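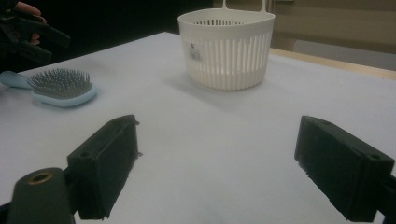
3.2 Collecte des démonstrations

Pour le projet du deuxième semestre, notre petit groupe du club Pladbridge avait choisi la tâche « brosse et panier ». Je pensais, un peu naïvement, que ce serait la plus facile de la liste ! On a enregistré 327 démonstrations en mars, toutes avec la pince tenue à la main, et j'en ai gardé 169 après relecture. Le reste est parti à la poubelle, surtout à cause de gestes trop rapides (les miens, je l'avoue) ou de prises hésitantes que le script Astosis refusait de découper.

La vraie discussion a porté sur l'endroit où saisir la brosse. Par la tête, les picots gênent ; par le manche, on serre bien, mais il faut ensuite viser le panier avec un objet qui dépasse loin devant les doigts. On a fini par voter pour le manche, et toutes les démonstrations conservées suivent cette règle.

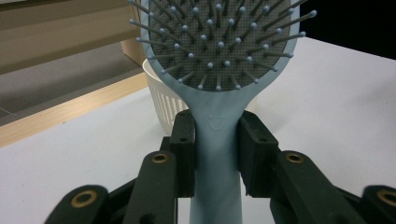 Figure 4. Saisie par le manche, picots tournés vers la caméra, panier à l'arrière-plan.

Chaque séquence est ramenée à 60 images avant l'apprentissage, puis on entraîne pendant 2000 itérations. J'aurais bien voulu pousser plus loin, mais la machine du club servait aussi à l'équipe Brosisov et on se la partageait le soir, après 18 h. Les réglages complets sont en annexe B.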